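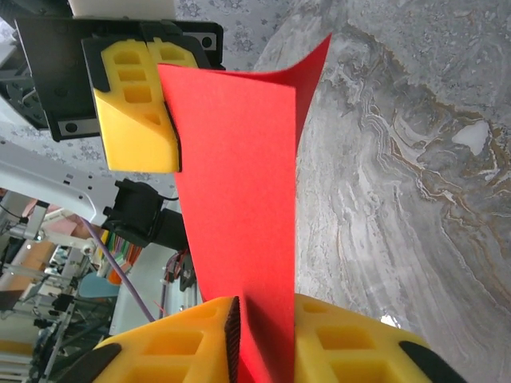 Slide 1. Red card, two grippers.

Good morning. I'm Manuela Dal Bello, and I look after the Serra Prize for young researchers. I have 15 minutes, then questions.

Slide 2. What the prize is
Serra goes to people in the first 8 years after their doctorate, in medicine, pharmacy or engineering. Gerkari pays for it. Gerkari has no seat on the jury.
(Pause. Someone usually asks about this.)

Slide 3. This year's winners
2 winners, sharing the award equally.
Preben Østergaard, for a low-cost test that checks whether liquid antibiotics have been stored too warm. Clinics can run it without a lab.
Adelmo Colombo, for his work on dosing charts for children with kidney disease. The Pokley clinic used the first version on its wards.
Say both names slowly. Preben is in the second row, ask him to stand. Adelmo is joining by video and may be late.

Slide 4. How we choose
Nominations close in August. Each file is read by two people who don't know the nominee. Alistair Drummond chairs the jury and votes only if there is a tie.
Letters of support: keep them under 800 words. Longer ones are sent back.

Slide 5. What changed
Self-nomination is now allowed. Nazareno Greco argued for it for years, so thank him here.
Travel money of 1,000 euros for each finalist, paid before the trip.

Slide 6. Dates and contact
Forms are on the desk by the door. The ceremony is in the Fernalari hall, doors at 6 p.m.
Skip this slide if we're running over and go straight to questions.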